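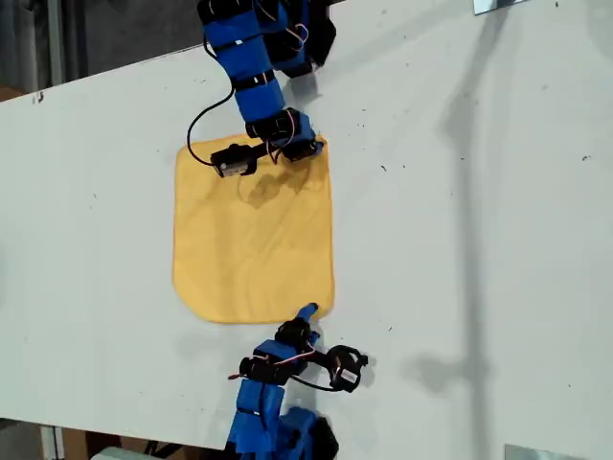 LELLER, 9/27/26

A square cloth has four corners and, in principle, identical sides. In use it seldom keeps them. The yellow one on the white tabletop is typical of cloths in general: the corners are slightly rounded, the lower left is cut more steeply than the others, and faint creases run across the surface. Anyone asked to fold it corner to corner will find that one of the corners does not meet its partner exactly, and will have to decide which edge to believe.

The decision matters more than it sounds in places that handle cloths in quantity. The Rathore laundry in Leller takes in around 2000 cleaning cloths a week from offices, school kitchens and a small number of care homes. They are washed, dried, sorted by colour, flattened, folded and stacked. The washing is done in bulk and needs little attention once a load is running. The flattening and folding are done at tables, a cloth at a time, and account for most of the labour cost of the service.

Colour comes first. Like many laundries of its kind, Rathore follows its customers' own schemes, and these do not agree. Yellow is for general surfaces in one building and for washbasins in the next. The laundry therefore keeps each customer's cloths apart from collection to delivery, in numbered nets that go through the machines closed. Mixing two customers' yellows would be invisible once the stacks were made up. A net that comes open in the wash is treated as a lost batch and its contents are sold for rags.

Yellow has one practical advantage on the sorting table and one drawback. It separates well from a white surface, so the whole outline can be checked at a glance, including a corner that has turned under. It also shows light and shade strongly. Under a lamp set to one side, the near half of a yellow cloth can look a different shade from the far half, and a new member of staff may take this for fading or for a stain that has not come out. The usual check is to turn the cloth through half a circle. If the darker part stays where it was on the table, it is shadow. If it travels with the cloth, it is in the cloth.

Laying flat

The written method at Leller runs to a single sheet and begins with laying flat. The cloth is dropped on the table with one edge parallel to the front of the bench. Two corners are held and the opposite edge is drawn away from them, just enough to take out the slack. Creases that remain after this are left alone. Repeated smoothing with the palm moves a wrinkle from one part of the cloth to another and, on knitted cloths, stretches the middle, so that the edges begin to bow.

Where the hold is taken makes a difference. A grip at the extreme tip of a corner pulls the corner into a point, and the tip will curl when it is let go. A grip further in, about a thumb's width from the edge, spreads the pull and leaves the outline as it was. Pressing a corner down against the table works better still for cloths that are already nearly flat, as the cloth is not lifted at all and air does not get under it.

Opposite edges should be dealt with together. If the far edge is held and the near edge is then moved, the cloth lies square to the hold. If the near edge is moved with nothing holding the far one, the whole cloth slides, and on a smooth white worktop it slides easily. Some benches at Leller were covered with a ribbed rubber sheet for a period to prevent this. The sheet held the cloths well but collected lint in the ribs, and it was taken up again. Bare, hard, pale tabletops are now used throughout the folding room.

Finding the true side

Few cleaning cloths are truly square when new. They are cut in stacks from wide rolls, and the blade wanders slightly towards the bottom of the stack. Omitz, which supplies the laundry with its replacement cloths, allows a difference of six millimetres between the longest and shortest side of a cloth. After washing, the difference grows. Cloth shrinks more in one direction than the other, and the direction depends on how it was made and, to a lesser degree, on how it was dried.

Rounded corners are partly deliberate. A sharp corner is the first place where an edge binding or overlocked seam breaks, and a curve lets the stitching run round without a stop. The radius is set by a template on the better grades. On the cheaper grades it is cut by eye, and corners on the same cloth can differ enough to notice. A corner cut too steeply causes no trouble in use. It does make the cloth harder to fold by matching corners, which is how most people fold at home.

The Leller sheet tells staff to match edges and ignore corners. The first fold brings the two straightest sides together along their whole length, with any excess left to fall at the open end. The second fold is made across the first, again by the edges. An irregular corner then finishes inside the stack, where it does not show and does not affect the height. The same instruction appears in the booklet that Omitz sends out with bulk orders, although the booklet adds a third fold, which the laundry omits because its shelves are deep enough without it.

Choosing the straightest sides takes a moment at first and very little after some practice. The simplest way is to set one side against the front edge of the bench. A bowed side shows a sliver of table between itself and the bench edge. A straight side shows none, or shows the same amount all along.

The question of creases

Customers complain about creases more often than about stains, which the laundry regards as the wrong way round. A light crease in a cleaning cloth has no effect on how it wipes. It relaxes as soon as the cloth is wetted. Hard creases are another matter. They are set by heat, usually when a cloth has been left bunched in a hot drum after the cycle has ended, and they form ridges that stay through several uses. On a flat surface such as glass or a polished worktop, a ridge lifts the cloth clear on either side of it and leaves a pair of streaks.

The remedy is to empty the drum promptly. Rathore allows no more than nine minutes between the end of the drying cycle and the last cloth leaving the machine. Cloths are then spread loosely in a shallow tray and folded when cool. Folding them warm gives a neater stack on the day and a harder crease afterwards - the fold line itself becomes the ridge.

Ironing is not offered. It flattens the pile on terry cloths, can glaze synthetic ones, and adds a cost that no customer has so far agreed to pay. Fabric softener is also left out. It coats the fibres, and a coated cloth pushes water ahead of it across the table when it should be taking it up.

When to withdraw a cloth

Each cloth is looked at twice, once on the sorting table and again when it is laid flat. The second look is the more useful. Holes, thin areas and broken edging show plainly against a white surface, and in a yellow cloth a thin area reads as a paler patch. Any cloth with a broken edge is withdrawn, even if the rest is sound, as loose thread will wind itself round others in the next wash. Thin cloths are given one further cycle if they are needed to make up the order.

Irregular shape alone is no reason for withdrawal. The laundry tested a stricter rule last November, setting aside any cloth that would not fold with its edges level, and ended the trial early. Too many serviceable cloths were going to rags, and the stacks that went out looked much the same as before.

One supplier is trying to remove the problem at the start. Umari, a grade of cloth sold with a contrasting thread along two adjacent sides, gives the folder a fixed reference: marked side to unmarked side, each time. Staff at Leller who have used it say the first fold is quicker. They also report that the thread shrinks less than the cloth around it, so that after repeated washing the marked sides begin to ripple and are no longer the straightest ones. Omitz supplies the cloth in boxed lots and has said it will change the thread. The laundry has ordered a single box of the revised version, in yellow, for delivery before the end of the year.

At home

The method carries over to a kitchen drawer with little change. Cloths should be dry all through before folding, which for thicker ones means leaving them on the rail longer than the surface suggests. A worktop is a better place to fold than the lap or the air, since a cloth held up by two corners stretches under its own weight and hangs longer than it is wide. Fold by the straightest edges, press down with a flat hand and stop there.

Stacks should go into the drawer with the closed fold to the front, so that a single cloth can be taken without bringing the next one with it. Freshly washed cloths go at the back or at the bottom. Without this the same few are used week after week, and wear out while the rest of the set stays new.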